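Keep the Play Food Whole

My daughter's school in Whitcombe is replacing the toy kitchen in its junior room, and in June parents were sent a form asking what should go in the new one. There were boxes to tick for a stove, a sink, a refrigerator, a cash register that beeps. At the bottom was a single line for "food and accessories, assorted." I think whoever wrote the form has it upside down. The food is the part that matters, and the stove could be a cardboard box.

I say this after 4 years of running the Saturday playgroup at the Purstead hall, where we have never owned a toy stove. We have a low table and a tub of pretend food. Children who have a proper toy kitchen at home come in, look for the oven, fail to find it, and are serving lunch within a minute or two. They put the plates out first. Then they argue over who gets what.

A toy kitchen takes up a corner of a room for years and most of its parts do one thing. The oven door opens and shuts. The faucet turns. A child of two enjoys that very much, and a child of five has finished with it. A piece of pretend fruit can be breakfast, a telephone, a sick patient, or the thing two people both want. It goes in a bag, it gets sold, it comes back because the customer says it's bad.

My second opinion will be less popular. Schools and playgroups buy too much of the food. The catalog from Mavmont offers a class set of 200 pieces, and I understand the appeal, as it works out cheap per item. I have seen a set that size tipped out on a carpet. The children waded in it. They filled bags and emptied them, and very little cooking or eating went on. Rangi Tapsell, who taught the five-year-olds at Purstead before he moved north, used to put most of his away in a closet and bring out a handful at a time. He was thought to be stingy. His room had the longest games in the building.

With a few things on the table, each one gets a job. There has to be something to put the food on, so I would buy a plate or two before I bought another vegetable. There should be something to pour or squeeze, because a bottle gives the cook a task and gives the customer something to ask for. After that, some fruit. I don't think it matters much which.

I do care what the food is made of, and I care about mixing it. Sets tend to be all felt, or all wood, or all hard plastic, and they look handsome on a shelf for that reason. Real food isn't like that. A slice of orange and a banana don't feel the same in the hand, and the pretend ones shouldn't either. The soft toys get left out of this because they are filed under "plush" in the shops, next to the bears, and people buying for a kitchen never walk down that aisle. A plush banana is a perfectly good banana. It survives being sat on, it makes no noise when thrown, and a baby can have the other end of it.

Kylie Pryor, who has bought for three different centers, disagrees with me about the plush. Her objection is washing. Hard plastic goes in a sink with soap and is back on the table the same morning, and a stuffed fruit has to go home with somebody. She's right about that. I still think one or two are worth a trip through the machine.

Labels are the other thing I'd defend. Some parents dislike pretend food that copies supermarket packaging, and a father at our group, Venkatesh Achari, once asked me to soak the labels off ours. I see his point about advertising. But four-year-olds who can't read yet will "read" a label to you with great confidence, and they do it because they've seen adults in a store turn a bottle around and look. A plain wooden block painted red doesn't get turned around. Even a small sticker on a piece of fruit gets a finger put on it and a price announced.

So on the school's form I left the stove unticked, and the refrigerator and the register too. On the line at the bottom I wrote: two plates, one bottle with a label, a few pieces of fruit, not all the same material, the rest in a closet. Then I ran out of line and went on down the margin.
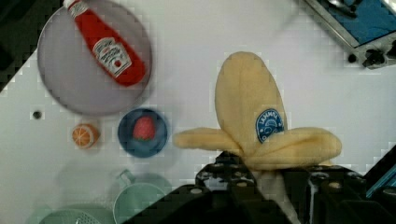 The form is due back at the office on Monday. If you have a child in the junior room and you were going to tick everything, I'd ask you to leave at least the register blank. The beeping carries into the library.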